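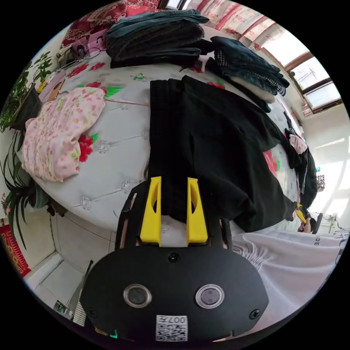
A quilt is a kind of sandwich made of cloth. It has one piece of fabric on the top, one piece on the bottom, and something soft in the middle, and all of it is held together with stitches. When you make a bed or sort clothes to put away, you can find quilting in more than one place. The gray-white bedspread with the red flowers is quilted, and the dark jacket lying at the top end of the bed is quilted too. One is made for a bed and the other is made for a person, but the idea of both is the same. The stitches on the bedspread run in slanting lines and cross each other, so they make diamonds, and where the lines meet there is a small round button tuft. In this article we will learn what the lines do and why the soft middle keeps you warm.

Search this site
Type a word and press Enter

Why does a blanket feel warm?

Many children think that a blanket makes heat, like a stove or a heater. It does not make any heat. The heat comes from you! Your body uses the food you eat to keep itself warm, day and night, also when you sleep. Some of this heat is always going out through your skin into the air of the room. If the room is cold, the heat goes out faster, and you start to shiver.

A blanket slows the heat down. It does this with the help of air. Air is bad at carrying heat away when it cannot move around very much. The soft middle of a quilt is full of thin fibers, and between the fibers there are very many tiny pockets of air. The air sits in these pockets and stays almost still. Your heat has a difficult way to get through it, and so more of it stays close to you.

Birds know this trick well. On a cold morning in December, you may see a small bird that looks round like a ball. The bird has lifted its feathers a little, and the air between the feathers helps to keep it warm.

What is in the middle?

The soft middle has different names. Some people say filling, some say batting, and some say wadding. It can be made of cotton, wool, or polyester, which is a kind of plastic that is pulled into very thin threads. Some jackets and bed covers are filled with down. Down is the small, fluffy feathers that ducks and geese have under their bigger feathers.

You cannot always know from the outside which filling is used. If you are curious, look for the label inside a jacket or on the corner of a quilt. It usually says what the cloth is made of and what the filling is made of, and how to wash it.

Why are there so many stitches?

Imagine a big cloth bag with fluffy filling inside and no stitches across it. You shake it and wash it, and you sleep under it every night. After some time, the filling slides down into one corner and makes a lump. The rest of the bag is only two pieces of cloth, and there your feet get cold.

The stitches stop this. They go through the top, the middle, and the bottom, and they keep each bit of filling in its own place. Diamonds are a popular shape, but you can also find squares, waves, long straight tubes, and even flowers. Some quilts are not sewn in lines at all. They have only knots or buttons here and there, and this is called tufting. A tuft pulls the layers together at one point and makes a small dimple in the cloth.

There is one small problem with stitches. Exactly on the line, the quilt is pressed thin, so there is less air, and a little more heat can get out. The person who designs a quilt or a jacket has to think about this. Too few lines, and the filling moves. Too many lines, and the quilt becomes flat.

What does a lining do?

A lining is the cloth on the inside of a jacket. It covers the seams, so they do not scratch, and it helps your arms to go into the sleeves. A lining can look very different from the outside. Our dark quilted jacket has black and white checks on the inside, and when somebody wears it closed you would perhaps never see them.

Try it at home

You need two jars of the same size with lids, warm water from the tap, a wool sock or a thick scarf, and a thermometer. Ask an adult to help you with the water — it should be warm and never boiling.

Fill both jars with the warm water and close them. Put one jar in the sock or roll it in the scarf. Leave the other one as it is. Wait 80 minutes, then open the jars and measure the water in each of them. Write down both numbers. Which jar kept more of its heat?

Now do it again, but this time wind a rubber band many times around the sock so that it is squeezed tight. Do you think the result will be the same? Make your guess first, and remember the air pockets.

Words to remember

Fiber: a very thin thread, or a piece of one.
Filling: the soft layer in the middle of a quilt.
Lining: the cloth on the inside of a piece of clothing.
Tuft: a place where the layers are pulled together with a knot or a button.

By Arif Simanjuntak
May 20, 2025

We use cookies to remember your settings on this site. Accept all | Only necessary cookies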